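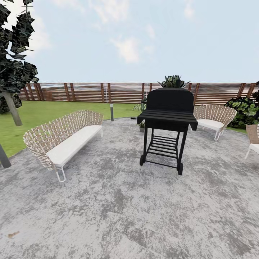 Lending the tools of study at Driltcombe

2022-10-02

Students at Driltcombe College may now borrow a laptop, a scientific calculator or a set of drawing instruments for a full term at no charge. The Tejada Equipment Library opened at the start of the academic year on the ground floor of the Warkar Building, next to the enquiry desk, and is available to every enrolled student, whether full-time or part-time.

The service grew out of a survey carried out by Student Services last December. Of the 865 students who replied, many reported that they shared a computer with other members of their household, and several of those on engineering courses had put off buying equipment until their first grant payment arrived. The college had previously lent laptops by the day, which helped with a single assignment but offered little to a student with coursework due every week.

Loans are arranged in person. Students should bring their college card and allow 15 minutes for the paperwork, which includes a short agreement on care and return. No deposit is taken. Each student may hold up to four items at one time, and a loan may be renewed once if there is no waiting list. Laptops are supplied with the software required for the student's course and with a charger and carrying case.

Demand has been strongest among first-year nursing and design students. The waiting list for drawing tablets stood at six when this issue went to press, and a further order has been placed. Graphing calculators, by contrast, remain plentiful.

Students based at the Cakville campus need not travel to Driltcombe. Requests made through the student portal before noon are sent over on the next inter-campus delivery and may be collected from the Cakville reception. Items can be returned at either campus.

Staff at the equipment library can also advise on repairs to students' own machines, although they are unable to carry out the work themselves. Donations of calculators in working order are welcome and may be left at the enquiry desk during opening hours.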